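Section 4. Assigning Chores to the Two-Arm Bench

4.1 Before You Begin

This section explains how to decide whether a chore may be assigned to the Prativel bench and how to set up a first trial. It applies to household tasks and to light shop-floor tasks. The bench does some of this work well today. It does other parts slowly, and a few parts should remain with a person for the time being.

Read Section 3 (Safety Stops) before switching on the arms.

CAUTION: Keep hands, sleeves, and loose jewelry outside the enclosure while either arm is powered.

4.2 Rating the Chore

Each chore is given a rating in the Dreler task list. Rigid items with a fixed shape, such as boxes and trays, are rated A. Items that bend slightly or must be turned over are rated B. Cloth, bags, cords, and anything that changes shape when lifted are rated C. A chore takes the rating of its hardest item. 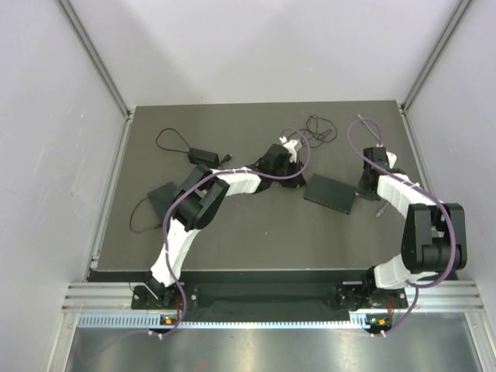
Sorting and putting away small electronics is rated C at all sites. The devices themselves cause little difficulty, as most are flat and can be gripped at the sides. Cords are the reason for the rating. A thin cable lying in overlapping loops, like the black one toward the back of the work surface, has no single shape that the software can look up, and a loose connector end may point in any direction. Pulling on the wrong loop can tighten the rest. A person usually settles the matter with two fingers and a shake of the wrist, and the present software has no equal to that motion.

4.3 Setting Up a Trial

1. Confirm that no item to be handled is connected to a power source.
2. Place the items on the work surface within reach of both grippers. Do not stack them.
3. Check that the cables routed along the arms are tied down and can follow the full movement of each joint.
4. Select the chore in the task list and enter its rating.
5. For a C chore, set the speed to Low. The Start button remains locked until this is done.
6. Enter 100 as the number of attempts and press Start.
7. Remain at the bench until the first 2 attempts have ended.

NOTE: An attempt is recorded as complete only if every item reaches its assigned place. Partial results are stored separately.

4.4 Reading the Results

At the Bruvness site, 437 attempts at cord sorting were recorded through December. Of these, 208 were completed without help. The same site reports far better results with boxed goods. Operators should expect a similar difference and should not plan unattended work for any C chore.

If the arms stop repeatedly at the same step, save the log and contact the Ackermann service desk. Do not raise the grip force to overcome a snagged cord.

Section last revised 9th March.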